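About Beltlow Sheet Metal & Supply

We're a family-run metal shop in Strickland, and we've been bending, cutting and selling metal to our neighbors for longer than some of our customers have been alive (a few of them like to remind us of this).

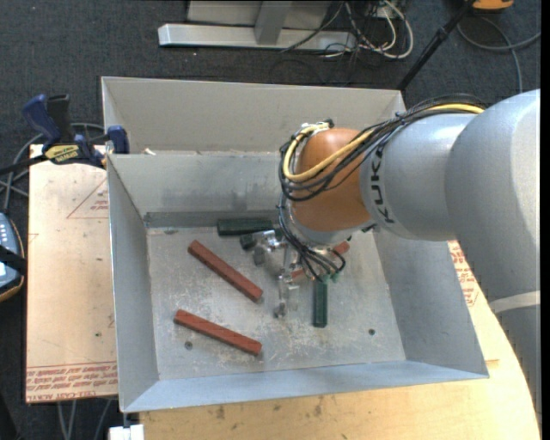

The shop got its start when Keisha Nguyen-Tran's father rented half of a feed store on Juta Road and began making ductwork for the houses going up on the north side of town. He had one hand brake, one shear and a pickup that only started when it was parked facing downhill. Keisha swept floors there after school, learned to lay out a transition fitting before she learned to drive, and took over the business the year her dad decided he'd rather be fishing. He still comes by most mornings for coffee, and he still has opinions about our seams!

We moved to our present building at 711 Enik Street when the feed store was sold, and we've added on to it twice. The front is a proper counter now, with a place to sit down and a bell you're welcome to ring if we're all in the back. Behind it are the racks, where we keep flat bar, angle, round stock and sheet in the sizes people around here ask for. If you only need a short piece, we'll cut you a short piece. We've never had a minimum order and we don't plan to start.

Custom work is still the bigger part of what we do. Farmers bring us hoppers that have rusted through, restaurants need hoods and counter tops, and every April the gardeners come in wanting edging and raised bed corners, all in the same week it seems. Trinity Lindgren runs the fabrication side. She came to us as a summer helper and stayed, and she's the person to talk to if you have a drawing, or a sketch on the back of an envelope, or just a broken part and a hopeful look – she's worked from all of them.

There are 6 of us in the shop these days, and you'll likely get to know everyone if you stop in more than once or twice. We also take on a student from the high school each year to learn layout and welding, and two of the people working here now came to us that way.

Come by and say hello. We open early, we close when the last customer has been looked after, and there's parking along the side of the building by the loading door. Please leave room for the delivery truck.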